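Search this site: Go Search

Rathjen Revimeck 2 rebound board – review

By Ekow Sarpong

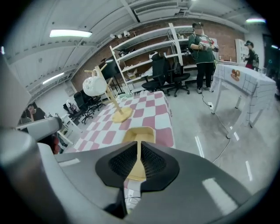 The Revimeck 2 is a free-standing rebound board for passing and first-touch work. It replaces the original Revimeck, which our club used for two seasons of under-15 and senior training. I tested the new version from August onward, on grass and on the indoor court at Plulmont.

The face is a single flat panel on a folding rear frame. Two pins set the angle, either vertical or tilted back. Setup takes one person and no tools. The pins are stiff at first and need a firm pull with gloves off.

Return is consistent across most of the panel. A side-foot pass from ten yards comes back at a usable pace and stays on the ground when the face is vertical. Within a hand's width of either edge the ball dies noticeably – the old model had the same fault. With the face tilted, the ball rises to chest height for a clean strike. Weak passes drop short, so younger players should stand closer.

Stability is better than before. On grass, with both ground spikes in, the board did not creep during a session of 500 passes. Indoors the spikes are no use and the rubber feet slide under harder shots. I put a sandbag on the rear bar and had no further trouble. Rathjen sells a ballast kit, but any bag of similar size fits.

The panel is rated by the maker for 2000 hours outdoors. I can't confirm that figure. After a wet autumn the face has scuffed and one hinge has light surface rust.

Noise is the main complaint. It is loud indoors, and two boards side by side make coaching by voice difficult. The Marnutano net rebounder is much quieter, though its return is less even and the net needs regular tightening.

For clubs with a grass pitch and somewhere dry to store it, the Revimeck 2 is the better buy. For indoor use only, I would take the Marnutano.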